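Vernau Wants You to Stop Buying Cutting Boards

The owner of Vernau, a kitchen goods shop in Lerkia, has sold cutting boards for 19 years and doesn't think most people need a new one. I went in on a Tuesday expecting a sales pitch. I got one, but it took a while.

"People come in with a board that's two years old and tell me it's finished," she said. "I look at it and it has some knife marks. That's what it's for."

Her complaint is with the makers who promise a surface that stays clean by itself. Viden, one of the lines she carries, prints a claim like that on its sleeve. I asked if she believed it.

"I believe they printed it," she said. "I wash mine with soap."

She wouldn't say how many she sells in a year. She did say the $80 board outsells the cheap one before the holidays and hardly moves in April, and that the two come back with the same complaints: stains, warping, a smell of onion. 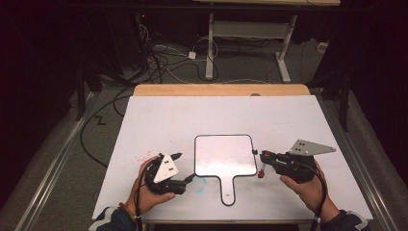

Stains bother customers most, she said, and she thinks they shouldn't. Beet juice on a white board looks terrible and harms no one. Deep grooves are another matter, and she tells people to run a fingernail across the middle. If it catches hard, sand the board or replace it.

So why stock an $80 board at all? She shrugged. "It's heavier. It doesn't slide around. Is that worth the money? For some people, sure."

I wasn't convinced, and I said so. A damp towel under a cheap board does the same job. She agreed, then pointed out that she also sells towels.

Vernau has started a resurfacing service with Psarras, a workshop across the street, and this is where the pitch came in. She says they have done 500 boards so far. She had no figures on how many of those customers later bought a new one anyway, and when I asked to see a board before and after, the only ones in the shop were waiting to be done.

"Come back Friday," she said.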